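Shared shop notebook, two-arm bench
January, entry 11
Written up by Pantelis Papadakis, with corrections from Themis

Started 6:40 pm. Goal for the evening: get the wrist cameras mounted for good and begin on the plug handling routine. Both arms powered up without faults. Controller is still on the Tukus branch from before the holidays. Nektarios wants it merged, but I would like one full session of clean logs first.

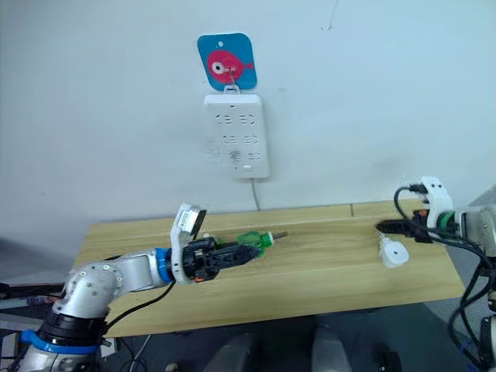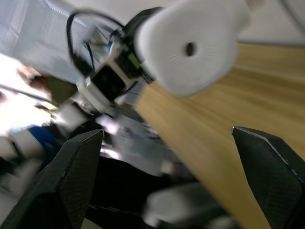
Bracket notes. The printed bracket is at revision 2. Revision 1 put the camera too close to the wrist, and the fingertips took up most of the lower half of the picture. The new one tilts back further and clears the wrist joint through its full turn. I lost some time to the screw holes, which came off the printer undersize. Drilled them by hand and put threadlocker on all the screws. Change the model before anyone prints another set. The file is in the Wondlow folder and Themis has edit rights.

Camera exposure is the bigger problem. With auto exposure on, the wrist picture goes soft whenever the arm moves at normal speed, and bright areas wash out completely. Set exposure by hand to a shorter time and raised the gain. Noise is worse but edges are usable. Hole detection now works at half speed and fails at full speed. It needs more light over the bench before it is worth tuning further. Torquil says he has a spare LED bar, 3,000 lumens, and will bring the driver for it too.

Plug routine. Broken down as follows for now:

1. Move both arms to the ready pose.
2. Close on the part at low force.
3. Back off, check grip from finger position.
4. Align using the wrist camera.
5. Approach along the plug axis only. No rotation after this point.

Steps 1 to 3 are scripted. Step 4 runs but I am confirming every correction from the keyboard. Step 5 was done by hand guiding only. I don't want it running on its own until the force limit is properly tested, and it stays off the wall socket entirely until Polyxeni has gone over the isolation with me. All plug work so far is with the parts dead.

Grip force. The low setting lets a round plug body turn in the fingers when there is any side load from the cord. The next setting up holds it, but the motor runs warm after a few minutes. Two options: thin rubber on the pads, or a shaped insert. Try rubber first, it costs nothing. Polyxeni has an offcut of sheet in the drawer under the drill press.

Cable drag. Still the largest source of error at the wrist. With the arm stretched out, the cables pull the last joint off target. The controller corrects it, slowly, and then overshoots when the pull lets go. Moved the first tie point back toward the elbow and left a longer loop. Better in the middle of the workspace, no change at the far end. A spring hanger from above might be the answer. Themis disagrees and would rather route everything through sleeves along the links. We can test both.

Calibration. Reran the arm-to-arm calibration after fitting the brackets. Took 178 samples and threw out the ones where the target was partly hidden. The result is close to the old one apart from a small rotation at the right wrist, probably from the bracket not sitting flat. Shimmed it and have not rerun yet. Do not trust the saved file until that is done. I renamed it so the startup script will not load it by mistake.

To do:
Rerun calibration after the shim
Fix hole sizes in the bracket model
Rubber pads, then repeat the grip test at both settings
Fit LED bar, retest detection at full speed
Ask Nektarios if the Urisico logger can stamp both wrist cameras from one clock

Shut down 9:50 pm. Arms parked, air off, logs copied to the shop drive under Worku.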